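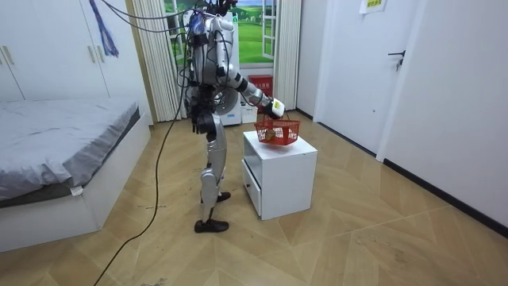 A humanoid robot holds a red basket over a bedside cabinet during carrying work in a bedroom.

Engström Residences Starts Room Delivery Trial With Humanoid Robot, Sets Out Terms for Staff

DUSECK, 2025-01-22 – Engström Residences, which runs long-stay apartments for working people and students, has started a trial in which a humanoid robot learns to carry small items to and from bedrooms. The company also published the terms it has agreed with its housekeeping staff for the length of the trial.

The work is being done with Gomley, the firm supplying the robot and the software that controls it. For now the robot works only in a furnished bedroom used for training. No occupied rooms are part of this first stage.

Engström has 336 rooms at its Dreltotcombe site and employs 157 people there. Of those, 38 work in housekeeping. Deliveries to rooms are currently handled by the same people who clean them, and requests often come in while a room is half finished.

"Somebody calls down for breakfast rolls or a clean towel, and the attendant stops what she is doing, goes to the pantry, walks back up and then has to pick up where she left off," said Magdalini Stamatopoulos, head of housekeeping at Dreltotcombe. "My team asked for those calls to be taken off them. Cleaning they would like to keep, and they would like to do it without running."

Training so far has centered on baskets with a handle. The robot has to take hold of a basket, bring it to a low cabinet or table and set it down level. It also practices handling single items inside the basket. Staff from housekeeping take turns in the training room in 60-minute sessions, where they choose the tasks and mark the results. These sessions are paid at the normal rate and count as part of the shift.

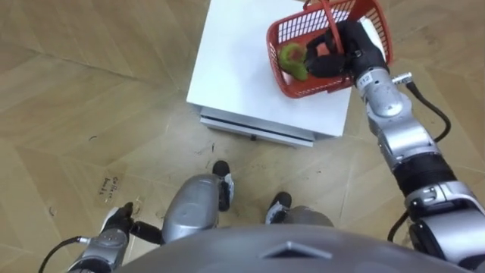
View from above of the robot's right gripper reaching into a basket on a white table.

"Bedrooms are tight, and the furniture is low," said Rok Popescu, project lead at Gomley. "A person bends down and puts a basket on a nightstand without thinking about it. For the robot we have to work on the reach, the feet and the hand together. It is slow at the moment and we have told the staff so."

Under the terms agreed with staff:

No housekeeping job will be cut as a result of the trial, and no one's hours will be reduced.

Attendants who take part in training sessions will have a colleague assigned to cover their rooms.

Any employee can ask for the robot to be stopped, and does not have to give a reason in writing.

The robot will not enter a room while a resident is in it unless the resident has agreed.

Two attendants will move into a new role as room service coordinators. They will take incoming requests and decide which go to the robot and which to a person. Both positions are open to current employees only, and training is provided by Gomley on site.

Engström will review the results with staff in August. A decision on whether to use the robot in occupied rooms will be made after that review. If the trial goes ahead, the first deliveries will be limited to one floor at Dreltotcombe and to daytime hours.

Residents at Dreltotcombe will receive a letter with details of the trial. Questions from residents and employees can be left at the front desk.

About Engström Residences
Engström Residences operates furnished long-stay apartments. Its head office is in Duseck.

About Gomley
Gomley develops control software for humanoid robots used in service work.

Press contact
Engström Residences, Press Office, Duseck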